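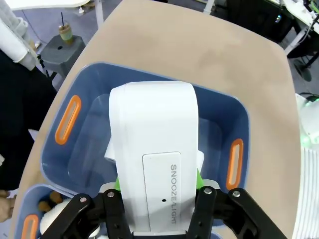 Photo: Nomvula Fourie

I bought an alarm clock this spring, and my kids reacted as if I'd come home with a butter churn. "But you have a phone," my daughter said. Yes, I do. The phone also has a flashlight, a compass, a level for hanging pictures, and every person who has ever wanted to sell me a mattress. At six in the morning I only want it to be six in the morning.

So here's my opinion, and you're welcome to fight me on it: we should go back to owning things that do one job. Okay, two jobs. I'll allow a clock with a button that says SNOOZE/LIGHT, because if you're groping around in the dark you might want a little light while you decide whether to get up.

My grandmother's kitchen in Aubert had a drawer just for single-job tools. Cherry pitter, egg slicer, a bent wire thing for getting pickles out of a jar. I used to think that drawer was ridiculous (and half of it probably was). But she never once picked up the egg slicer and then lost 40 minutes reading about a stranger's divorce. She sliced an egg, and then she had a sliced egg.

When I use my phone to check the time, I don't even come away with the time. I've tested this on myself. I pick it up, I see there's a message from the school, I read it, I look at the weather for the weekend, I put it down, and I have to pick it up again because I still don't know what time it is! A clock on a shelf doesn't do that to me. I look over, it says ten past, I go find my shoes.

My brother-in-law thinks this is snobbery. He says only somebody with spare room and spare money would swap one gadget for a dozen, and he has a point about the room. Ours is a small house. If I bought a separate object for everything my phone can do I'd need a second garage, and I don't want to be the woman who tells you to simplify your life by buying more stuff.

But I'm not talking about a dozen, I'm talking about the handful of things you touch every single day. For me it's a clock, a paper calendar, a kitchen timer and a radio. The radio came from the thrift store on Gurkik Street and cost me 10 dollars, with a crack in the dial. It gets three stations and one of them is mostly accordion. I've come to love the accordion.

And the old stuff had to go somewhere, which I'll admit took most of a month. We pulled out every tangled charger, every speaker that needed an app that no longer exists, a bathroom scale that wanted my email address. I kept asking the same thing of each one — what are you for? If the answer took more than a sentence, out it went. 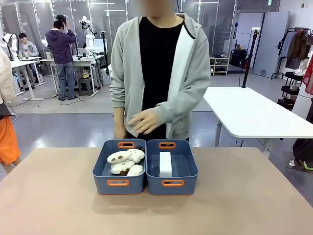

Blue bins, orange handles.

Bins are about the most honest objects there are, by the way. A bin holds things. It has handles so you can carry it. I have never had to update a bin, and it has never asked how I'd rate my experience. When people complain to me that everything in stores is junk now, I tell them to go stand in the storage aisle for a while and feel better.

What worries me more than the clutter is the way we've stopped being able to hand a thing over. My son can't borrow my alarm clock app. He can't inherit my camera, because it lives inside a phone that'll be dead in four years. I still have my father's tape measure, and the first two inches are worn so smooth you have to guess at them, and I guess at them gladly.

There was a letter in the Fistden paper a while back from a man who'd counted how often he unlocked his phone in a month. He got 1,157. I thought that was high until I started keeping tabs on mine, and I'm not going to print my number here. A clock won't cure that. It did take the phone out of my bedroom, though, and it charges in the hallway overnight now, and the first voice I hear in the morning belongs to somebody who lives in my house. Usually he's asking where the cereal went.

I still hit snooze, if you're wondering. Twice, most days.

Comments

PorchLight: We went back to a wall clock in the kitchen and my husband still pulls out his phone while standing under it.

Dee in Aubert: I want to know more about the pickle wire. My aunt had one and I've never seen another.

mtk_home: Disagree completely. My phone replaced a whole shelf of junk and I don't miss any of it. Enjoy your accordion.

PorchLight: @Dee try estate sales, I see them there now and then.

More Opinion
Why I Stopped Apologizing for Paper Maps
The Case for a Smaller Refrigerator
Your Group Chat Doesn't Need Me
September Is the Real New Year

Contact us | © July 2025 Reteo Weekly | Back to top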